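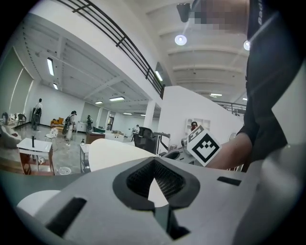 Mezzanine railing with horizontal bars: do I really need to replace it?

Posted 31 December 2020 in Buildings & Interiors

We took over a big open unit this month. White walls, white beamed ceiling, mezzanine with dark metal railing along the edge, all horizontal bars. A salesman from Kuvley walked in, looked up and told me the whole railing was "a ladder" and had to go before we let anyone upstairs. Then he offered me glass panels. Funny how that works. He also said the lights under the mezzanine were too harsh and he could fix those too.

The railing feels solid to me. There are 58 feet of it, so this isn't small money. Has anybody been made to rip one out, or is this just a sales pitch? And are the lights worth touching at all?

Akanda

Posted by Reten

I'd be suspicious too. I've heard the ladder line from three different sellers and every one of them had something to sell me in its place. Whether horizontal bars are allowed depends on where you are and what the space is used for. Some places don't care, some care a lot if kids will be up there. Call your local building office and ask them. It's a free phone call. Don't take my word for it either, I only know what they told me about my own place.

What you should do yourself is measure. Floor of the mezzanine to the top of the rail, in a few spots, and then the biggest gap between bars. Write it down before you call or they'll just ask you to go measure and call back.

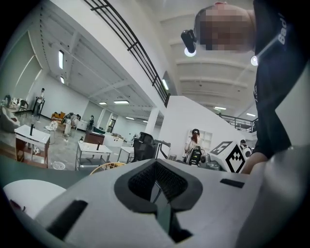
Also go up and lean on the posts one by one. "Feels solid" from one spot doesn't tell you much. Mine felt fine everywhere except at the end of a run, where two bolts had worked loose. Have somebody stand underneath and watch the fixings while you push, and keep the floor below clear.

If the office says the bars are a problem, ask whether you can add a panel on the inside of the existing rail. I was quoted almost $2000 for that, and a full replacement was far more.

Posted by Plorkura

Glass looks way better imo. Ours is glass and everyone likes it. You do have to clean it though

Posted by Reten

Looks better to whoever isn't paying for it.

Forgot the lights. Leave them alone until you've worked under them for a few weeks. If they bother you, try turning off every other one first, if your switches let you. I was sold new fixtures at 54 dollars each and I can't say I see any difference.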